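Teno Paired Hand Grippers: A Long Review After a Lot of Laundry

Posted March 12, 2023 by Ngan-ling Man

I have been meaning to write this one up for ages, and so many of you have written in about the Teno pair that I finally made a pot of tea and sat down to do it. If you are new here, I help put together example sets for people teaching robots to handle cloth, which mostly means that folks fold, lift and straighten clothes in their own homes while holding a gripper in each hand, and I look after what comes back. It's lovely work, and I have seen more pajamas than I ever expected to!

We started with the Teno set in November, on a folding project for Skillura, and by now we have 671 finished takes from it. That feels like enough to have an opinion.

First, the feel of the thing. You hold it by a handle and squeeze, and two yellow fingers close at the front. New people get the hang of it quickly, usually within 9 or so tries at picking up a sock (my own first sock went on the floor, and so did the next one). The fingers are my favorite part. They're bright enough that you never lose track of them against dark clothes, and they take hold of thin fabric much better than the Dokstead pair we used before, which liked to let go of a sleeve halfway through a fold.

Thin, floppy, flowery pajamas are the test I care about most. A stiff shirt will more or less tell you where its corners are, but soft cotton slumps into a heap and you have to go looking, and that looking is exactly what we want the learning system to see. So we ask people to start from a proper crumple, on their own bed, with their own covers, and to take their time. 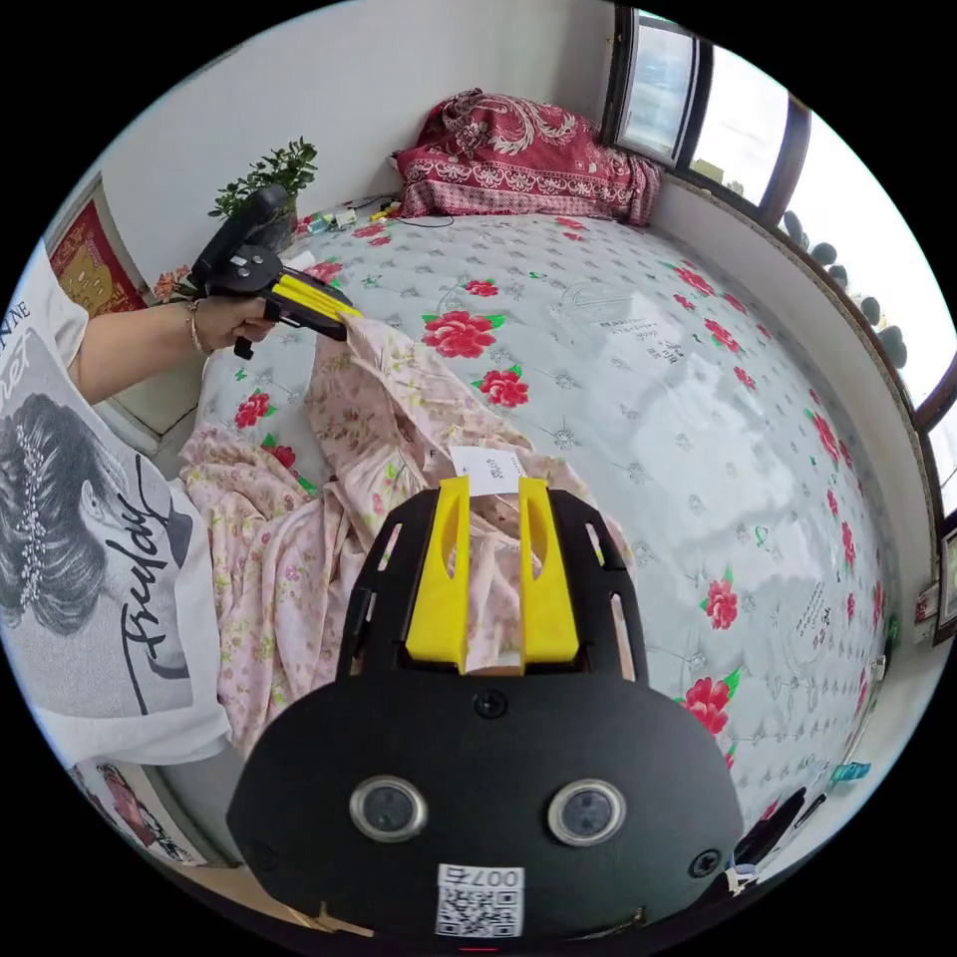
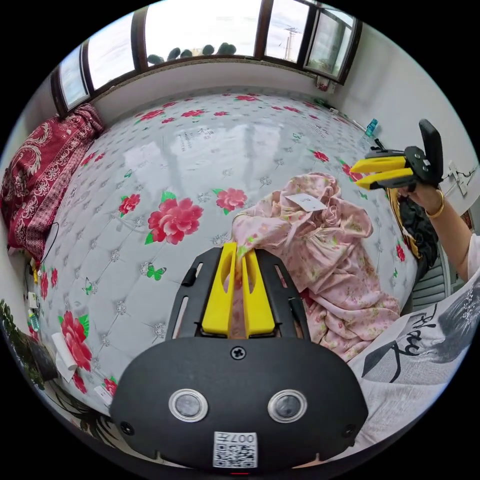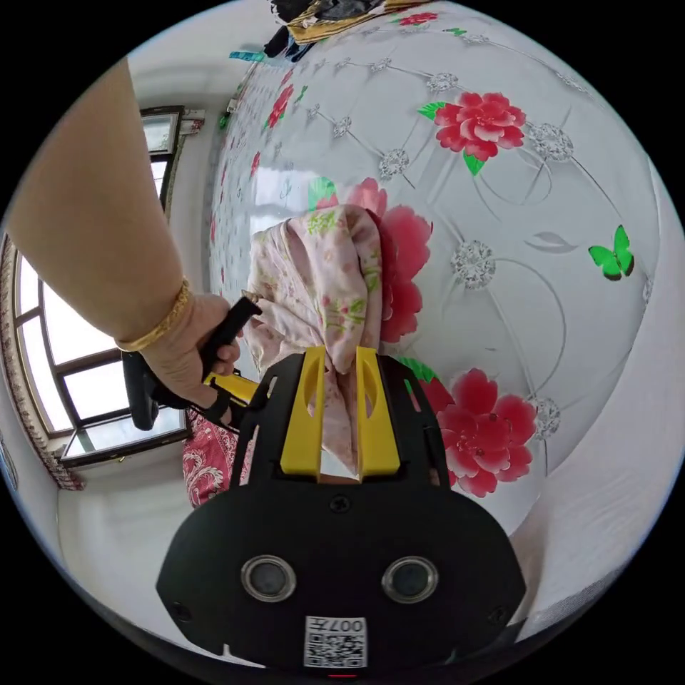 Pink floral garment on the bed, with the Teno grippers at work.

I'm a big believer in busy bedspreads, by the way. A system that has only ever met clothes on a plain gray table gets terribly confused by a printed flower, and big red blooms under a pink flowered top make a wonderfully hard case. Windows are welcome too, though I do ask people to do one take with the daylight behind them and one facing it if they can manage both.

Now for the grumbles, and there are a few. The body is bulky. Reaching under a collar with it takes patience, and when both hands meet in the middle of a small garment they bump, and then everyone laughs and the take has to be redone. Anyone with small hands will want breaks. I schedule one after every 9 takes, and our Yuen carrying case has turned into a very good footrest for those.

The other one is about habits more than hardware. People hurry once they get good. A quick fold looks neat but the fingers flick past the hem, and whoever sorts the takes later can't tell where the grip was meant to go. I tell everybody to pinch, wait a breath, and then lift. It would be nice if the little booklet in the box said so, but it spends two pages on the charger and hardly a word on pace.

Oh, and labels! Do the left and right stickers before you hand a pair over. We mixed ours up in the first week and I spent an entire evening putting things back in order.

Would I buy it again? Yes, happily, and I've already asked for another pair. For towels and jeans the Dokstead is still fine and a bit lighter on the wrist. For anything soft I'd go with the Teno every time. If you've tried it on knitwear, please leave me a note in the comments, as we start on sweaters next and I'm a little nervous about the buttons.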